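Writing on the Whiteboard: Handout for Student Teachers
Maurya Evening College, Room 102
Prepared by Sarla Dubey, revised 8th May

1. Before you write

Please look at the board from the side, near the windows. Old ink is easier to notice at this angle than from the front. Grey smudges that stay after wiping will make thin lines difficult to read, above all for learners in the last row. Use the cloth first, then the spray.

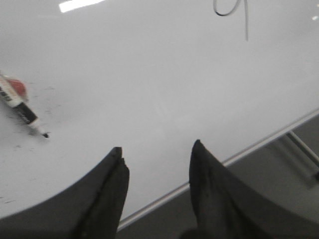

Numerals need special care. A 9 with a small loop is often copied as a 4 or a g, and in the arithmetic class this costs us many minutes. Draw the loop first, close it, and then bring the stroke down. My colleague Shanti Shukla asks her group to write each numeral 10 times before they begin with sums — I recommend the same.

2. The marker

Hold it at a slant, not upright like a candle. Press lightly. The felt tip becomes flat if it is pushed, and afterwards all lines are thick on one side. White barrels all look similar, so check the colour of the ink before you start a long word.
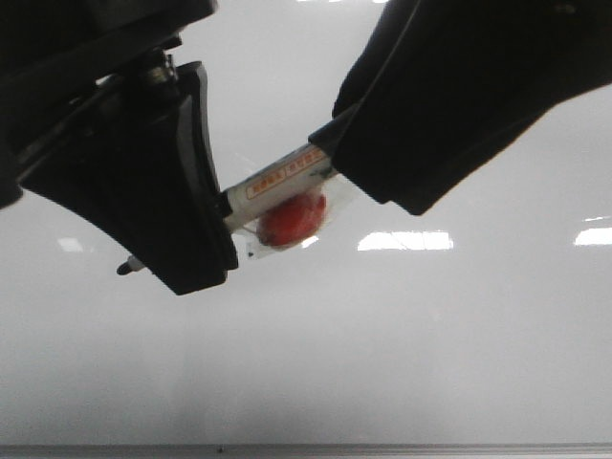 3. Size and spacing

Letters should be 8 cm high for this room. Leave one hand of space between lines.

Exercise for September group: copy the first paragraph of the Plernow reader on the board, then read it from the door.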